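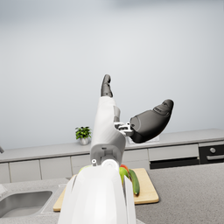 2020-07-07
Spent most of the morning in the Lendix preferences dialog again, bless it. The Audio tab was still reading its cached values after Cancel, so the volume slider came back at 20 when the saved setting was 10. Moved the reload into the panel's own cancel() – much tidier – and Kanokwan Chuensuk kindly reviewed it before lunch. Label column widened to 240 for the longer translations. Still to do: the same for the Chat tab.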